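Ustside residents urged to mark bikes and tools as shed break-ins rise

Households in Ustside are being asked to register bicycles, power tools and garden machinery after an increase in thefts from sheds and garages across the district.

The Ustside Community Safety Partnership will hold a series of free property marking sessions throughout April. Each session opens at 10am and no appointment is needed. Residents may bring up to 14 items per household, and a marking kit will be given to the first 50 households at each session.

The partnership received 1115 reports of theft from outbuildings last year. In many cases goods were later recovered but could not be returned, as there was no record of the owner.
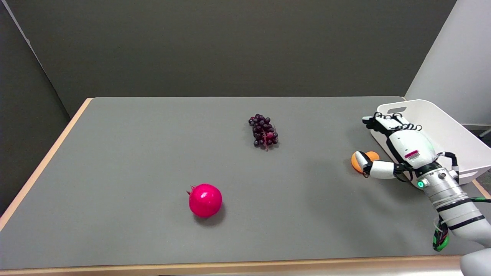
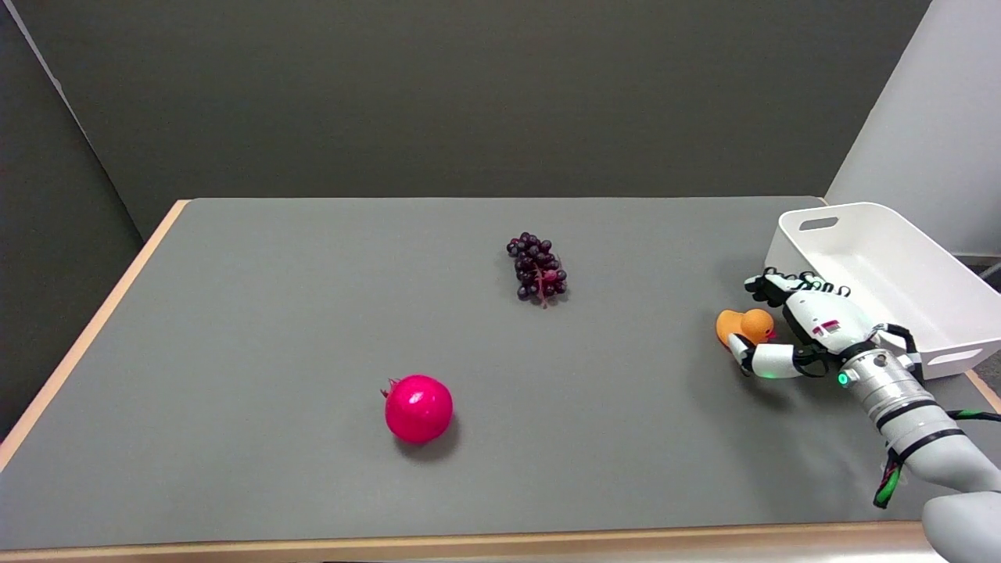 Fruit on a grey tabletop, both pictures.

Kirsty Farquharson, chair of the partnership, said: "A stolen bicycle is a serious loss to a family that depends on it. Marking takes a few minutes and gives officers a means of tracing the owner. I would encourage every household with a shed or garage to attend."

Marked items will be entered on the Mudik register, which is open to officers at any hour. The register holds a serial number, a short description and a contact telephone number. It does not hold home addresses.

Patrols have also been increased in Undberg and along Yule Road, where several break-ins were reported during the winter. Officers will visit 1000 homes in these areas to offer advice on locks, lighting and alarms.

Euan Cairns, crime prevention manager, said: "Most of these thefts take place overnight, and many involve a weak padlock or a door left unsecured. We ask residents to check their locks and to report any suspicious activity without delay."

A crime in progress should always be reported by calling 999. Session venues are listed on the partnership's website and in public libraries.

ENDS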